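Two-arm bagging table at our open day, how do I keep it going for a whole afternoon of visitors?

posted in Shows and Demos, by Shirin Soltani
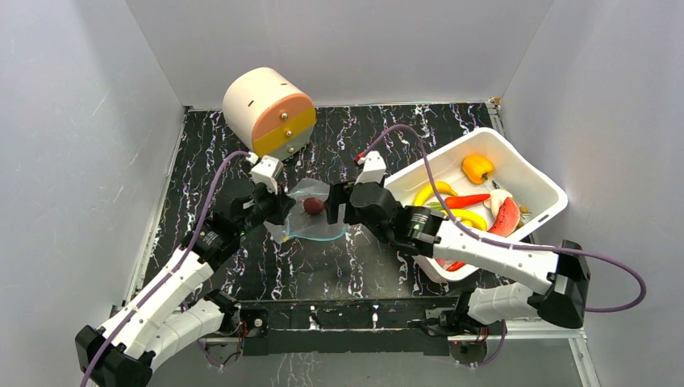

Wolfram Steinbach wrote:
Before anyone gives you advice, how long is one run and who resets it? Those two matter more than the robots. If a run is four minutes and the reset is three, people will walk up during the reset and leave. Also is it running by itself or is somebody driving the arms from behind?

Shirin Soltani, adding to the post:
Sorry, hit send way too early. Full story.

We do an open day every January at the Vallar building, lots of school groups plus parents plus whoever wanders in from the street. Last year 217 people signed the book. This year we're told to plan for 400. My table is the two-arm one. Job is: zip bag flat on the table, toy food in a tray on the right, one piece goes in the bag, both grippers work the bag, done. Then the next piece. It's a nice job for a demo because everybody has fought with a zip bag at home and nobody needs it explained.

To answer Wolfram. A run is a bit under 2 minutes when it's good. Reset is me, by hand, maybe 20 seconds. Runs by itself in the morning and then I drive it for the last hour so people can see both.

Problems so far, from the practice afternoon we did for staff families:

- bags. Clear bag on a dark table with streaks in it. People in the second row said they couldnt see a bag at all, they thought the arms were just pinching at the table.
- when it misses the bag edge it tries again, and again, and the crowd goes quiet. Then a dad says "is it broken". It's not broken! It's retrying. But I had no good line for that.
- kids want to touch the food. All the kids. Every one.
- I talked for three hours straight and had no voice the next day.
- arms stopped once for real. Took me so long to get it back that I lost the whole group to the 3D printer table.

What I have: the table, the arms, one laptop, one extra screen if I beg for it. No budget to speak of. One helper, a student, good with robots and very shy with people. Open from 10 to 4.

What would you change? Not looking for new hardware, looking for what to do on the day. Thanks, typing this between two meetings.

Wolfram Steinbach

OK good, that's workable. I ran a visitor table at Dirnusach for a few winters, sorting task, single arm, but the same headaches. In no real order:

Don't run all day. Biggest thing. Run on the hour and the half hour, 15 minutes each, put a paper clock on the table with the next time on it. People plan around it and come back. Arms get to cool, you get to drink something. We ran nonstop the first year and by 2 in the afternoon the motors were warm enough that it faulted twice in one group. Check what your arms do after an hour of steady work, before the day, not on it.

Bags. Stick to the one brand and size it was practiced on, and buy more than you think. A bag that's been opened and closed thirty times gets soft and crinkly and grabs differently. We weren't using bags but same story with our paper cups, old cups were a different object as far as the robot cared. Fresh bag every five runs or so, toss the old ones in a box under the table.

For seeing it: get the screen. Beg. Point a cheap webcam straight down at the bag spot and put that on the screen, turned toward the second row. Do NOT put the laptop's own display up there with all the windows and numbers, people stare at the numbers and ask what the numbers are. If you can't get the screen, color the top strip of the bag with a marker. But then test it!! A colored strip may throw off whatever you trained. Ask your student.

Start with an easy piece. Whatever it's best at. First run of every show should be the boring safe one so they've seen what "worked" looks like. After that a miss is interesting. If the first thing they see is a miss you spend the rest of the show apologizing.

Line for the retry. Say it BEFORE, at the start of each show. Something like "it checks for the edge of the bag and if it doesn't have it, it goes back. Watch how many goes it takes." Then they count out loud. Kids counting to five with a robot is the best sound of the day, the dad counts too.

Real stop. Write the restart on a card, tape it to the laptop, practice it with the student until it's dull. Give yourself one try. If the one try doesn't do it, switch over to driving by hand and keep going, fix it in the break. Have the hand driving ready from the start of the day, plugged in and tested, not in a drawer. That's your spare tire.

Rope. Or tape on the floor. Arm's full reach plus a good step. Not the reach during the task, the FULL reach, because a fault can put it anywhere. And one person with a hand near the stop button the whole time, and that person isn't the one talking. There's your job for the shy student by the way. Button and resets. Important job, no talking.

Forgot to say, swap the order of the pieces between shows or the ones who come back think it's a recording. Had a man tell me that to my face.

Shirin Soltani

This is great, thank you. The on-the-hour thing I'm stealing right away. We'll do the half hours too if the voice holds.

Tried the marker idea at lunch. Strip of red on one bag. First three goes fine, fourth it went for the wrong spot, so no marker, I'll go beg for the screen.

Warm motors, didn't know, will check. Our practice was only in short bits so it never came up.

D'Souza

I only visit these things, I don't run them, but I went to one at Nindis with my two kids so here is the view from the other side of the rope.

What was good. They let the kids do the job themselves first. Little side table, same kind of bags, same toy food, and the kids had to do it with kitchen tongs, one in each hand. It is really hard! My son got a plastic carrot in after ages and then the bag shut on the tongs. THEN we went to see the robot and he stood there for three whole shows. Before that he'd have given it ten seconds I think. So that's your touching problem solved too, they touch the side table food and leave yours alone. Two sets of tongs and a box of bags, can't be much.

What was bad. Couldn't hear. The guy talked toward the robot, not toward us, and there was a fan or something. Face the people. Also he used a lot of words, policy and so on, I thought he meant insurance.

Also bad, no place for short people. My daughter saw elbows. Let the kids sit on the floor in front, tape a line for them, grownups stand behind. Costs nothing.

And please say at the start if it's being driven or doing it alone. At the one we saw they mixed it and when somebody found out there was a person steering, half the room got kind of sour about it, like a trick had been played. My kids didn't care, they wanted to steer. If there's any way to let a visitor steer for even a few seconds do it. Line will be out the door though.

Oh and toilets. Put up a sign. Everyone asks the robot people where the toilets are, I did.

Wolfram Steinbach

Tongs are a great idea, wish we'd had that. Agree on saying who's driving. We had a card on a stand, one side ROBOT ALONE, other side PERSON DRIVING, flip it when you switch. Solved it.

On visitors steering: careful. Only if you can turn the speed way down and there's nothing within reach they can smash. And only if whoever is on the button has done it before. I'd leave it for next year if this is the first big crowd. 400 is a lot of hands.

Shirin Soltani

No visitor steering this year, decided. Everything else yes. Card on a stand is made (cereal box). Tongs coming from home. Student is very happy with the button job, asked if it could be the only job, told him yes.

Got the screen till 4. Has to be back upstairs by quarter past.

One more if anybody's still reading, what do you say when people ask how much it cost? Got that one maybe every second group and I just mumbled.

Wolfram Steinbach

Ask your boss what you're allowed to say and then say it plainly. If you're not allowed, "the toy food was nine forty-five" gets a laugh and moves you on. Ours was, $9.45 for the set, I still have the receipt somewhere.

D'Souza

I asked that one too, sorry. I'd just like a straight number. Or "about as much as a used car" if that's true, then I can tell my father in law.

Shirin Soltani

Asked. I'm allowed to say. Going to bed now, will post how it went if I have a voice left.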